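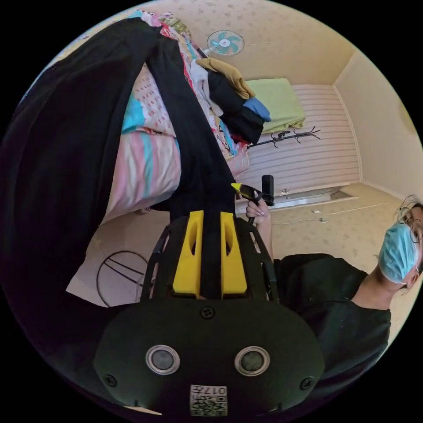

Issue 30, page 4

How to use a general knowledge question bank without wasting a month
By Neville Cheetham

Every big question bank promises the same thing: 3,000 questions, all you need to pass. I doubt it. I worked through the Fleltis bank cover to cover one July and could recite the capital of anywhere, yet my mock score hardly moved. If you already own one of these books, try it this way.

Start with the past papers, before you open the bank. Mark which subjects come up and which never do. Mine had almost no sport, and the bank gave it a whole chapter.

Pick 300 questions from the subjects that do come up. Cover the choices with a strip of card and write your answer first. Spotting the right option in a list is much easier than knowing it, and it flatters you.

Do 30 a day. Put a cross by anything you guessed, even if you guessed right. Go back to the crosses after four days, then again the week after.

Check the printing date. Ministers, records and prize winners go stale fast, and "fully revised" on the cover often means a new cover. Lurdes Cordeiro found two answers in her Brandão edition that disagreed with each other – same question, different chapters.

As for free PDFs, look at who made the copy. Kane Partington's was missing the answer key, and he only noticed at question 300.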